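Why I Stopped Shouting at the Debate

March 13, 2020

I watched the whole primary debate with the sound off last month, and I want to tell you about it, because it changed my mind about a few things (though probably not my vote).

It started by accident. My neighbor's baby was asleep on the other side of a very thin wall and I'd promised to keep it down. So I turned off the volume, put on the captions, made some popcorn and figured I'd last ten minutes. I lasted the entire thing!

When you can't hear the candidates, you notice the hands first. My gosh, the hands. One pointer, two choppers, and one who kept squeezing an invisible tennis ball. The captions run a few seconds behind, so the audience is already clapping while you're still reading the windup, and half the time you get to the applause line and think, wait, that was it? That's what they clapped for?

I told my friend Yasuo Minami all this over lunch and he said I should try reading the transcript cold, with the names covered up. He did that with our own city council race in September. He swears he ended up agreeing most with the woman he'd been making fun of all summer. He still voted against her, mind you. He said her plan for the bus lanes was good but he couldn't forgive the radio jingle.

So I tried it. I printed out the section on health care, took a marker to the names, and went through it with a pen in the other hand. I figured I'd spot my favorite right away. Nope. I gave my highest marks to a man I have complained about on this very blog, more than once, and I'm not going to say which one because my sister reads this and I would never hear the end of it.

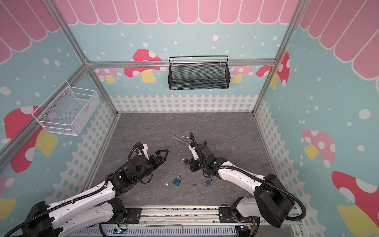
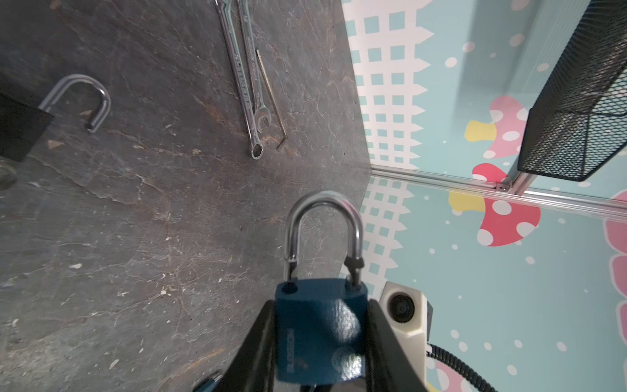 What bugged me most was how few of the answers had a number in them. I found 5 in the whole section, and two of those were the candidate's own age. I know, I know, debates aren't for details. But I've sat through enough school board meetings to know that a person with a plan can usually tell you what it costs. Our last library bond passed by 576 votes, and everybody in town could tell you what it was going to add to their tax bill, because the people pushing it said so every single time they opened their mouths.

Compare that with the ad that's been running before every video I try to watch. Thirty seconds of flags, a tractor, and a voice telling me that one guy is "ready." Ready for what? He doesn't say. I gave $300 to a campaign once, years back, and I like to think it paid for something better than a tractor.

Anyway, my sister thinks the no-sound thing is silly and says tone matters, that you can hear when somebody is lying. Maybe so. I've been wrong about that plenty of times, and so has she (she'll remember the sheriff).

I'm going to do the transcript thing again with the next one, and this time Yasuo is blacking out the names for me so I can't peek.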